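The Little Insurance Club That Could

Musville's mutual benefit club has been paying claims since before anyone in town had a telephone, and I have fallen completely in love with it.

I came for the ledgers. The oldest one lists 1764 claims in brown ink, nearly all of them for barns, boats and one bakery chimney that burned and was rebuilt (and burned again). I stayed for the way the place works today. Members pay into a shared pot, the pot pays for losses, and whatever is left at the end of the year goes back to the members as a credit on their next bill. That's the whole machine! My own insurer sends me 40 pages to explain less.

The club covers homes, small shops and, as of April, personal belongings away from home. That last one took two years of arguing. Older members thought a stolen bicycle in another county was the rider's problem. Younger ones pointed out that they rent, own very little furniture and carry most of what they'd hate to lose in a backpack.

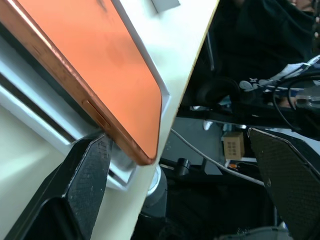
Words by Lleucu Landeg

The compromise is lovely. Belongings coverage tops out at $1000 per claim, and the member pays the first $50. You can file at the counter in Larstead or over the phone, and a real person reads it. When I visited, a claim for a soaked accordion was being handled with total seriousness. The adjuster had called two repair shops and was waiting on a third.

Does it scale? Probably not very far, and people here are cheerful about that. The club stops taking new households at 1000, a cap set by its charter, and there's a waiting list. Arriaga, the next town over, got tired of waiting and started its own club last spring. The two now share a backup fund called Fundden, so a single bad hailstorm can't empty either pot. I sat in on a Fundden meeting expecting to doze off and ended up taking nine pages of notes — the debate over slate roofs alone was worth the drive.

Premiums did go up this year. Lumber costs more, roofers cost more, and the letter announcing the increase said so in four plain sentences, with the math on the back. Members grumbled, asked questions for an hour and then voted it through.

If you live nearby, the counter opens at 9 a.m. Ask to see the page with the bakery chimney. The second claim is in much shakier handwriting than the first.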